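Chain lube vs wax on a daily commuter, what are you all running?

clirkedley_rider
Joined April, 30 posts

So my chain hit 3,819 miles and it's looking sad. Side plates are orange in spots and there's a tight link I can feel when I spin the back wheel by hand. I've been using the Grernis spray wax since I bought the bike because the guy at the counter said it flings less. And it does! My rim stays clean. But I ride in the rain a lot and I'm starting to think clean isn't the same as lubed. Should I switch to gear oil or just buy a new chain and sprockets and keep doing what I'm doing?

kakl_twin
Khalil Akl here, hi again. Tight link means it's done, sorry. Replace all three pieces together. After that, 80W-90 on a rag every 200 miles, wipe off the extra, go ride. I've done it that way on three bikes and I've never had one rust.

TunstallS
Disagree on the gear oil. My swingarm looked like I'd deep fried it. Wax is fine IF you put it on after the ride while the chain is warm and let it sit overnight. Most people spray it in the driveway and take off five minutes later, then blame the can.
- Sheila

clirkedley_rider
Uh, guilty. I spray it and leave for work.

ziad_a
Ha, same here for years. How much slack are you running? A chain that's too tight will eat itself no matter what you put on it. Check it in a few spots around the wheel, they don't wear evenly.

clirkedley_rider
Checked at lunch, it goes from way loose to almost no slack depending on where the wheel is. 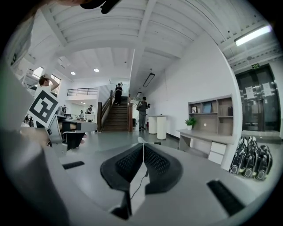
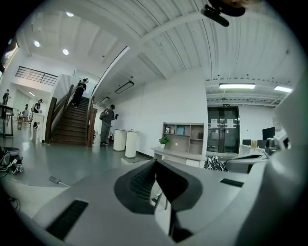 Reply #7
kakl_twin
Yeah, that much difference in slack is a dead chain. Stop riding it hard until you swap it. And Sheila, you used too much oil! A rag, not a paint brush.

TunstallS
I used a rag, Khalil. It was a small rag. We're going to have this fight every spring, aren't we.

lamamatar
Jumping in because I went through this with my Tindar. I got 2,281 miles out of a cheap non-sealed chain and felt robbed, then found out the countershaft sprocket was already hooked when I put the new chain on. So please pull the front cover and look before you order anything. Also clean out the gunk while you're in there, mine was packed solid.

clirkedley_rider
Ok ordering the full kit. Khalaf has an X-ring set in my size. Do I go rivet link or clip link? I don't own a rivet tool.

ziad_a
Rivet. Borrow the tool or buy one, you'll use it again.

kakl_twin
Clip is fine on a small bike if the closed end faces the direction of travel. But yeah, on yours I'd rivet it too.

lamamatar
Rivet, and measure the flare with calipers. Go a little at a time, you can't un-squish it.

clirkedley_rider
Rivet it is. I'll try the wax the way Sheila said for one season and if it rusts again I'm coming over to the oil side. Anyone know the torque on the front sprocket nut? My manual has a coffee stain right over that page.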